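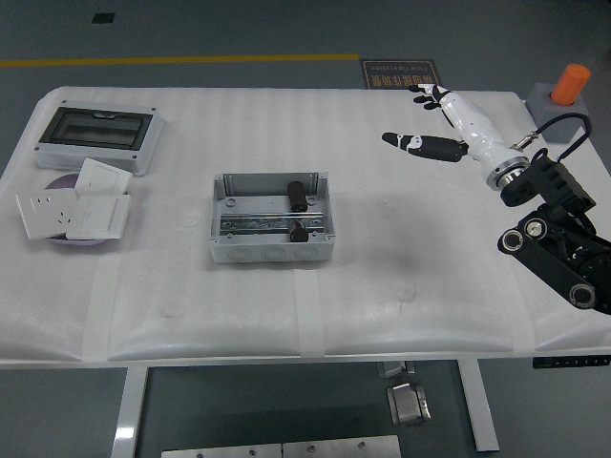
Fedthorpe March and Rally: Questions and Answers

Is the march going ahead after what happened in January?
Yes. The city issued the permit last week. It covers up to 2,000 people on the route and 300 inside the rally area on Baudry Square.

Who is organizing it?
The Stirkow Assembly Network, the same group that held the January march. Elias Matar is the permit holder. Subira Kirui is in charge of safety.

What is different this time?
The route no longer uses the Skilen Street underpass, where people were crushed in January when the crowd behind kept moving. Marchers will stay on Baudry Avenue the whole way. There will be 60 marshals in orange vests, up from 20.

Has the review of the January march been published?
Not yet. Idalina Bettencourt is leading it for the city and has asked for more witness statements. Send yours to the city clerk's office in writing. You can leave your name off, but then she can't contact you with questions.

Will there be police on the route?
Yes, at the intersections and at both ends of the square. Officers will direct traffic. The permit doesn't allow barriers across the avenue while people are marching.

What can't I bring?
Poles longer than three feet, glass bottles, fireworks, gas masks and weapons of any kind. Signs on cardboard tubes are fine. Bags may be checked at the square.

What if someone near me is hurt?
Call 911, then wave down a marshal. First aid will be at the library steps, run by Manon Sutherland and a team of nurses. If the crowd is tight, move toward the sidewalk and don't push forward.

Can I bring children?
You can. Families are asked to walk at the back.

What time does it start?
Gather at 10 a.m. at the Baudry Avenue bus depot. The march leaves at 11. The square has to be clear by 3 p.m.

Who do reporters contact?
Florian Lebrun handles press for the network. Questions about the permit go to the city clerk.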